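Counter Service and Small Catering – Session 3 handout
Setting up and serving a sweet counter: trays, tongs, cards, cans
Zyanya Olvera, December

Notes for the Saturday group, mostly written up from what I said out loud last time plus the bits I forgot. Bring this with you. The practical starts at 9.30, and we lay the counter first and talk second.

Before you touch any food

Hands, apron, hair. You know this from session 1. Wipe the counter, dry it, then the paper goes down. White paper, one clean sheet per serving spot, flat, no creases towards the customer. If it tears change it, don't patch it.

Trays next. Dark trays for pale things and for anything glazed, the colour shows up far better. Check each one for old sugar in the corners (run a finger round under the rim). Trays sit side by side, long edges matching. If you have to overlap them a little on a short counter, fine, but nothing goes on the bit that overlaps.

Where things go

Three zones, and we'll use these words all term:
Front – paper, tongs, whatever is being served right now.
Middle – the trays, one kind of cake or donut each if there's room, with its card.
Back – drinks. Cans stood up in a line, logo forward.

Lertchai asked whether drinks can go at the front if it's a hot day. You can, but then people lean over the cakes to reach past each other. Try it both ways in the practical and see which queue moves.

Tongs

One pair per kind of food if you can manage it. Nut things ALWAYS have their own pair, and that pair doesn't travel. Tongs rest on clean paper between customers, never across the food and never handle-down in a jug.

Picking up a donut: come in from the sides, low down, and lift straight. Light squeeze. The perforated flat-ended sort is kinder to glaze than the toothed sort, which leaves a row of dents. Pressing from on top takes the sprinkles off and you'll be chasing them all over the paper.

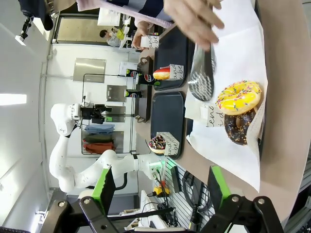 What if a customer picks up the tongs and helps themselves?
Let them finish, then swap that pair for a clean one at the next gap. If the counter is meant to be self-service, say so on a sign and change the tongs every hour anyway.

Back to picking up. Ring donuts are easy, filled ones are heavier on one side and roll. Turn the tongs so the weak side is facing up. Practise on bread rolls at home if you like, Ro-un did and it showed.

Stacking – don't, if it's glazed. Two glazed donuts leaning on each other will stick, and when you lift the top one half the icing stays behind. Sprinkles hide a bit of damage but not much. If the tray is too full put fewer out and top up. A tray that's topped up often looks better than one that was crammed at nine and is down to crumbs by eleven.

Cards

Small folded card, stands on its own. Name of the item on the front, allergens on the back AND in the folder. Black pen or black print on white. The fancy joined-up lettering looks nice and everyone likes doing it, but keep it big. Thanakorn's grandad rule: if he can't read it from the other side of the counter it's too small.

Card goes behind or beside the item, touching it as little as possible. Icing wicks up card very quickly and then you're writing another one. Keep six blanks under the counter. Do not write prices on the name card, prices change and names dont.

Common mistakes from last year's marking:
– card facing the server
– two cards for one tray, different spellings
– "chocolate" and nothing else, when there were two chocolate things
– allergen folder left in the store room

Boxes

For whole small cakes and anything with a soft or shiny top. Build the box before you need it, not with a cake in the other hand. Cake goes in on its base, slide not drop. Lid stays open on the tray while it's on show and shut the second it's sold.

Glossy tops mark with everything: fingers, lids, sleeves. Hold the box from underneath with a flat palm. If the lid is going to touch the top you have the wrong box, get a taller one. We order ours from Nembridge, the plain white ones, they come flat in 100s and the tabs are stiff so crease them first.

Cans and drinks

Wipe the tops. All of them, even straight out of the wrapping. They've been in a van and in a warehouse and somebody is about to put their mouth there.

Handle by the body, round the middle. Keep your fingers off the lid and the ring pull. When you pass a can over, pass it upright, name facing the customer, and set it down if their hands are full.
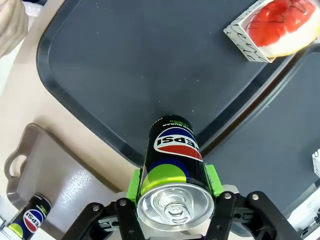
If a can does go on a tray with food, it goes in the corner furthest from anything iced and it goes on last. Cold cans sweat. The wet ring spreads along a plastic tray much further than you'd think and paper cards soak it up, so does the bottom of a cake box. Put a folded napkin under it.

Check which version you're giving out. Regular and no-sugar cans can look very alike at a glance, and for some customers it really matters. Read the can, say it aloud: "that's the no-sugar one". Takes a second. Same goes for the till.

Quantities, quick version

The Garkska Hall job is the one we'll use for the costing excercise. 624 portions over the day, around 2,000 napkins (yes, really, people take a handful each). Baltazar Varela is coming in to go through his sheets from that, bring a calculator, phones are fine.

Order of clearing down

Food first, covered and labelled with the time. Then cards, keep the clean ones. Tongs straight to the sink, don't leave them lying on the paper. Drinks back to the fridge. Fold the paper inwards so the crumbs stay in it, bin. Trays washed, dried standing up, not in a wet pile. Counter wiped last.

For next time

Lay a counter at home or on any table. Two trays, paper, one pair of tongs, two cards in your own lettering. Sketch where you put things and write down one thing you'd move. Half a page is plenty. Hand in to me or leave it in the Droltadside folder on the office shelf.

Reading: chapter on display and portioning in the course pack, skip the bit on hot holding, we do that in session 5 with the soups.

Last updated: December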